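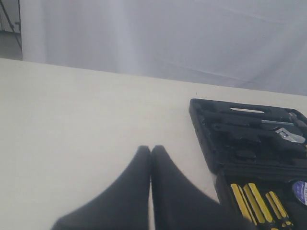 How often should a molded tool case be emptied and cleaned?
Every 5 weeks for a case in regular use, and once a season for one that stays on a shelf.

Cleaning a Molded Tool Case

Clear a flat surface with enough room for the case to lie fully open. Light-colored surfaces make small screws and stray bits easier to find.

1. Open the case and lay it flat. Do not leave the lid standing on its hinges.

2. Remove the tools one at a time and set them down in the order they came out. Press at the end of the recess to tip a tight tool up. Do not pry with a screwdriver – the molding scratches and the recess loosens.

3. Vacuum the recesses with a narrow nozzle, then wipe with a damp cloth and a drop of dish soap. Avoid solvents. Grease in the corners comes out with a cotton swab.

4. Leave the case open until dry. Overnight is enough in most rooms.

5. Wipe each tool with a lightly oiled rag before putting it back. Excess oil collects in the recess and holds grit.

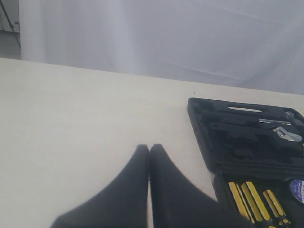 Black plastic tool case, open on a white tabletop.

6. Return the tools to their own recesses. If one sits high, take it out and check for debris underneath before closing the lid. Forcing the latches bends the hinge pins.

Empty recesses should be noted on a card kept in the lid. Replacement pieces are easier to match by size than by set name.

Text: Lucrezia Mazza. Revised in March with a correction to step 5.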